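3.2 Household linen and the persistence of pattern

Tablecloths came up in nearly every interview, usually without prompting. We had planned the Murnine visits around quilts and knitwear (see Section 2) and the table coverings were an afterthought, one line at the bottom of the interview sheet. By November that line had its own page.

Two groups of cloth in the sample. First, inherited pieces, mostly cross-stitch on cotton or linen, kept in drawers and brought out for Easter, christenings, a funeral lunch. Second, printed cloths bought at markets or discount shops, in daily use, washed hard and replaced when the colour goes. Of the 213 households surveyed, 140 had at least one of the second kind on a table at the time of the visit. Only 40 had any of the first, and in most of those the owner couldn't say who had made it.

The printed cloths borrow freely. Crosses, zigzags and bands of small flowers turn up side by side that in the older embroidered work would have belonged to different districts, sometimes to different halves of the same valley. Trajkovski's notes on the Ceslow pieces make the same point about cushion covers. Owners weren't bothered. Asked where a pattern was from, the commonest answer was "home", or "Mum had one like it". 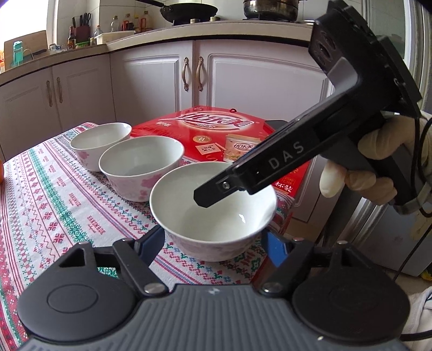 Figure 4. Printed tablecloth with folk-style banding and the word "HANDMADE", in use in a kitchen.

Wording on cloth is a separate problem. Older work in the Bolstead collection carries initials, a year, occasionally a short blessing, all of it stitched by the person who made the piece. Printed English words do something different. They describe the object to its buyer, and keep on describing it for years after the sale. Several participants said they had never read the writing on their own cloth. One thought it was a brand. Another had noticed and found it funny, but liked the red.

We don't treat the printed pieces as failed copies. Damir Trajkovski (pers. comm.) argues they are now the main way younger family members meet these motifs at all, and our interviews support that, with the caveat that only 10 participants were under thirty. Wear patterns help here. Fading, knife nicks, iron scorch near the hem: the cheap cloths had much more of it then the heirlooms, and owners told longer stories about them. Who spilt what, which birthday.

Sources of supply were harder to pin down. Labels get cut off early. Where one survived it gave fibre content and washing temperature, rarely a maker. The Sasaki typology of border repeats was tried on both groups and worked well enough for the embroidered cloths, poorly for the printed ones, where the repeat is set by the width of the roller and has no real corner. Corner treatment is taken up agian in 3.3.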